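Why do towels dry you?

You climb out of the bath dripping from head to toe. A minute later you're dry, and the towel is damp. So where did the water go, and how did the towel grab it? The answer has to do with tiny loops, sticky water and a plant that grows fluffy white balls!

Water likes to stick

Water is made of molecules, which are bits so small that you can't see them even with a school microscope. Water molecules pull on each other all the time, a bit like friends holding hands. That's why a drop on a window is a neat little dome and doesn't spread out completely flat.

They also pull on some other materials, and cotton is one of their favourites. Cotton is made mostly of something called cellulose (say SELL-you-lohz), the same stuff that helps plants stand up. Water clings to cellulose very well indeed. It doesn't cling nearly so well to wax or to most plastics, and so rain rolls off a good raincoat.

Climbing through the gaps

Now for the really clever part. If you put water next to a very narrow gap, it will creep into it, even uphill! The water sticks to the sides of the gap and pulls the rest of itself along behind. Scientists call this capillary action.

A towel is full of narrow gaps. There are gaps between the threads, and gaps between the fibres inside each thread. When you press a towel on your wet arm, the water starts creeping in straight away.

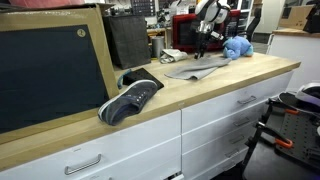

Trees use capillary action too, along with some other tricks, to get water from their roots up to their leaves. So does a paper tissue when you touch just one corner of it to a puddle and watch the wet patch grow.

What are the loops for?

Look very closely at a bath towel and you may see hundreds of little loops sticking up. Fabric like this is called terry. The loops give the towel much more surface, and more surface means more places for water to cling. A flat cotton sheet would dry you as well, but it would be soaked through much sooner.

Try it yourself: the climbing water test

You will need 4 strips of different materials (kitchen paper, an old cotton T-shirt, a bit of plastic bag and some wool are good ones), a bowl of water, food colouring and a ruler.

Hang the strips so that just the bottom ends touch the coloured water. Wait 30 minutes. Then measure how high the colour has climbed on each strip. Which one won? Hélène Fortin's class tried this with a strip of old sock as well, and the sock did brilliantly – it beat the wool by a long way.

Food colouring stains, so put newspaper down first and ask a grown-up where you can set it all up.

And then where does it go?

Hang your wet towel up and by the next day it will probably be dry again. The water molecules are always jiggling about, and the ones at the surface keep escaping into the air. This is evaporation. A spread-out towel dries faster than one in a heap on the floor, so your family may be right about hanging it up!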